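Hiserel Lab Opens Its Bin-Picking Sessions to a Summer Crew

July 2, 2020

The robotics lab at Hiserel has spent the past month teaching a robot arm to deal with a bin of colored blocks, and the pace is picking up fast. Since the start of June the team has been recording practice runs on two shifts, and the collection, which goes by the name Trolura, now has its own schedule, its own shelf of parts and a waiting list of students who want a turn at the controls.

The idea is easy to state. A person guides the arm through a small job, such as reaching into the bin and closing the gripper on a block. Everything the arm does along the way gets stored: the joint positions, the gripper commands and the video from a fixed camera. Each recording is called an episode. Gather enough of them and a learning program can start to work out which motions go with which views of the bin, without anyone writing out the moves by hand.

"I thought I would be tired of blocks by now, and I'm still running in early to see what last night's shift got," said Ermanno Mancuso, who leads the collection work. "You watch a new person do a grasp in a way you would never have tried, and it's a good one, and now the model gets to see it too!"

A full session is 50 episodes. The operator takes a break at the halfway mark, and a second person sits alongside to enter a label for every run. Labels are kept plain: which color was asked for, whether the gripper closed on it, and a short comment if something odd happened. Runs that go wrong stay in the set. A finger that slides off the end of a block, or a grasp that tips a neighbor over, is marked as a miss and saved with the rest, and the training group has asked for more of these.

What makes the work so much fun to follow is how varied a handful of blocks can be. Long bars end up across each other or against a wall of the bin. The short pieces hide behind whatever is larger. A block flat on the floor calls for one approach, and the same block leaning on a sloped side calls for something else. Operators are asked to mix up the bin between episodes and to leave the awkward piles alone, even when a quick nudge would make the job simpler.

The arm is a KUKA, and it is a lot of machine for a tabletop job. With the gripper lowered among the red and green blocks, its orange-brown joint cover and thick yellow cable take up much of the view of the bin. Seeing past the hardware is part of the challenge for the learning system, and the team wants plenty of examples where a block is only partly visible.

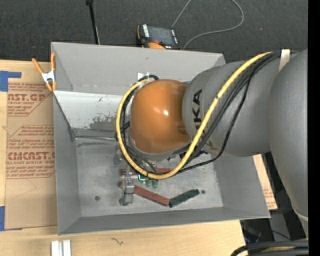

What the first models can do

The first training run used 200 episodes, all of them with red blocks as the target. Mancuso describes the result as shaky and thrilling. The arm went to the correct side of the bin on most tries, and it hovered there for a good while before making up its mind. Its weak spot was the corners, where the early recordings had very few examples.

So the group changed the plan for the second half of June. Each session now includes at least 30 episodes that begin with a block in a corner or up against a wall. Green targets were added the same week. A new model trained on the larger set is due for its first tests this month, and several people have already asked to be in the room when it runs.

There has also been a nice change on the labeling side. A small tool called Fekton, written in-house over a couple of weekends, plays back an episode at double speed and lets the labeler jump straight to the moment the gripper closes. Checking a session used to eat up most of an afternoon. It now takes about an hour, and the labelers are delighted — one of them has asked for a version that runs at home.

Room for more operators

Five new operators will join in July. They don't need any robotics background, and the lab is keen to have people with different habits and different hands on the controls. Training takes one morning and covers safe distances, the stop procedure and a set of practice grasps that don't count toward the collection. Only one person operates at a time, and hands stay out of the bin until the arm has been stopped.

Sessions are held in the Baird building, on the ground floor, in a morning block and a late afternoon block. Students and staff who would like to sit in on one before signing up can leave their name at the front desk. Visitors watch from the labeling station, where there is room for two.

The team plans to move on to sorting next, with the arm placing each block in a tray by color. Mancuso already has a list of objects he would like to try after that, beginning with rope.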